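Home Forums Housekeeping & Linen Members Search Log in

Towel replacement intervals for small lodging properties
22 replies | Share 4

linen_desk_tavham
The Tavham guest house is revising its linen policy, effective in May. At present, bath towels are withdrawn when an attendant judges them unsuitable. The proposal under review would withdraw every towel after two years of service, regardless of appearance. Comments from properties of similar size are requested.

northwing_ops
Our property applied a fixed limit and has since abandoned it. Towels from the upper floor were discarded in good condition, while those used near the pool had already failed. Inspection at the folding table remains the better method. Hems should be checked first, then the loops.
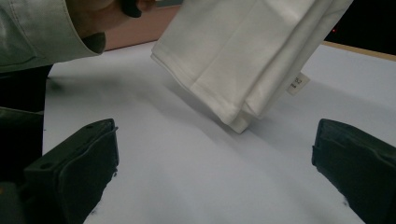 Staff should also be given a written standard. Without one, two attendants will sort the same stack differently, and the purchasing office will have no basis for its annual order.

shirima_laundry
I must respectfully disagree. Inspection depends on time, and time is limited at checkout. At Shirima we sew a colored thread into each year's purchase and retire the whole lot together. The cost is higher, but guests receive matching towels in every room.

northwing_ops
Matching towels are desirable. Discarding sound cotton to obtain them is difficult to justify to an owner. Downgrading older pieces to cleaning use would recover part of the expense.

hanovo_rooms
Hanovo follows a combined procedure. Towels are inspected at each fold, and any lot older than four years is withdrawn in full. Fabric softener was discontinued at the same time – it had reduced absorbency, and guests had remarked on it.

linen_desk_tavham
Thank you. The combined procedure will be put to management. Does Hanovo record withdrawals by floor or by lot?

hanovo_rooms
By lot. Floor records were kept for one season and were seldom consulted.

Comments (2)

plalent_guest: As a frequent traveler, I would accept towels that do not match, provided they dry properly.

eastgate_inn: The thread method requires someone who can sew. We use a laundry marker on the hem.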